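From the Lurness Film Club newsletter

What we're watching: the long, slow pleasures of Flatano

I promised back in March that I would stop recommending shows with subtitles for at least one issue, and I have to confess I didn't make it. My sister-in-law put Flatano on after dinner one Friday, meaning to show us ten minutes of it, and we were still on the couch past midnight with the dishes in the sink.

If you haven't come across it, Flatano is a family drama set in a ferry office, and for the first two episodes very little happens. People sell tickets. Somebody's uncle loses a set of keys. Then the old manager, Panagiotou, reads a letter aloud at lunch -- I won't say what's in it -- and from there on you'll want to cancel your plans. There are 38 episodes, which sounds like a lot (it is a lot!), but most are short, and you can fit one in before bed if you have more willpower than I do.

What I love most is how patient it is. A whole episode goes by with the power out, and you just listen to people talk in the dark. I can't think of many shows made for streaming that would trust us to sit through that. The music helps too, all accordion and low piano, and I've been humming it in the grocery store.

A word of warning about the dubbed version. The voices are fine, but the jokes get flattened, and the grandmother loses all her bite. Stick with the subtitles if your eyes are up to it.

We'll be showing the first 2 episodes at the Prundero on Friday at seven. The small room seats 200, so there's no need to come early unless you're particular about the aisle, as I am.
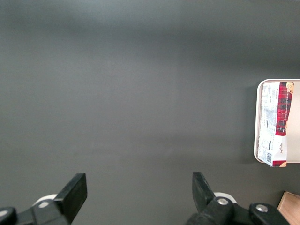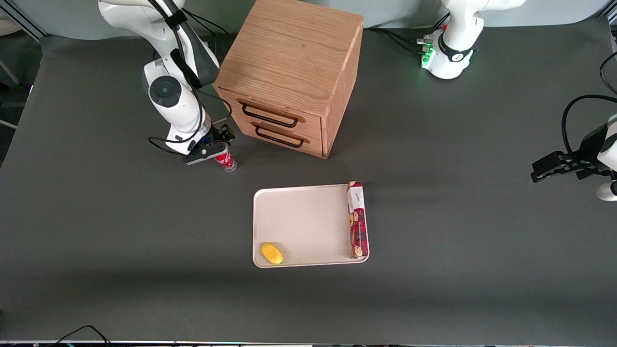

Chepkoech Tanui wrote in to say that I'm wrong about the dubbing, that the grandmother is funnier in English, and that anyone who gives up before the wedding episode should be made to start over.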